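Naltby Reports Method for Two-Arm Unboxing Trained on 100 Demonstrations

Policy learns when each arm should wait; task set and evaluation scripts to be released in February

MOSTUM -- Naltby, a developer of control software for two-arm robots, today reported results for Trekeck, a training method for handling small retail packages. The method is aimed at tasks in which one arm must hold or steady a box while the other works on its contents, and in which the order of those steps changes with the way the package is lying.

Most two-arm policies predict the motion of both arms together at every step. Trekeck keeps the two predictions separate and adds a short shared signal, updated at each control step, that tells each arm whether the other is approaching, in contact or clear. The signal is learned from demonstrations and needs no labels from the operator. Camera views from both wrists and from the head are used as input. No force sensor is required.

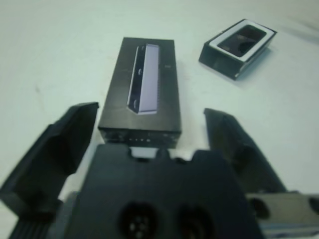

Wrist camera view of a closed product box between the gripper fingers, with a smaller open box farther back on the table.

In tests, the policy was trained on 100 demonstrations and then run for 242 trials with packages placed at varied positions and angles. A baseline policy with joint prediction was trained on the same data and given the same starting layouts. Trekeck had fewer collisions between grippers and fewer cases in which both arms reached for the same edge. The gap was widest when the package lay near the middle of the table, where either arm could take it.

The baseline remained slightly faster on layouts with the package well to one side. Naltby attributes this to the added waiting behavior, which the present version applies even when the second arm has no part in the step. A version that drops the signal for one-arm steps is being tested.

"The failures we cared about were failures of timing," said Kwabena Agbenyega, who leads manipulation research at Naltby. "Each arm had a reasonable grasp in mind. The trouble was that both of them acted on it at once, and the box got pushed off line before either one closed."
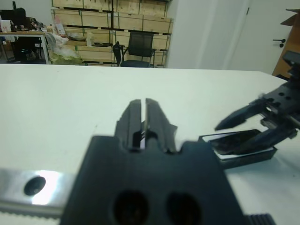
Dark, reflective contents are a known difficulty for depth sensing, and the test set was chosen with that in mind. Depth readings on such surfaces often drop out or report the wrong height. Trekeck uses color images only and relies on the wrist view for the last part of the approach. A glossy black slab in a black tray gives little contrast between the part to be lifted and the walls that hold it, and the policy must find the gap with one finger already close above. Errors in this step were the largest single group in the trials -- more common than missed grasps on closed boxes.

The shared signal was also tested on its own. With the signal removed and all else unchanged, collisions returned to near the level of the baseline. With the signal replaced by a fixed schedule, the policy worked on familiar layouts and did poorly when the package was turned.

Training takes 3 hours on a single workstation. The method has not yet been tested on soft packaging or on boxes sealed with tape.
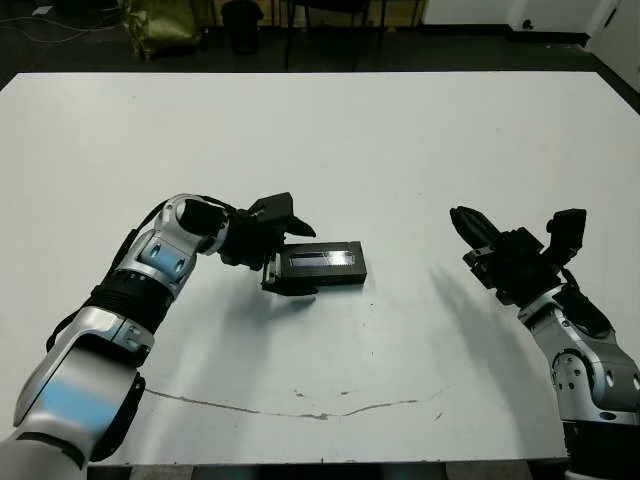
AVAILABILITY

Naltby will release the task definitions, the evaluation scripts and a set of up to 1,000 demonstrations in February for research use. Trained weights will be provided on request. The Wu controller, on which the reported trials were run, is available to existing customers and supports Trekeck policies without changes to hardware.

About Naltby

Naltby develops control and training software for two-arm robots used in packing, returns handling and light assembly. The company is based in Mostum.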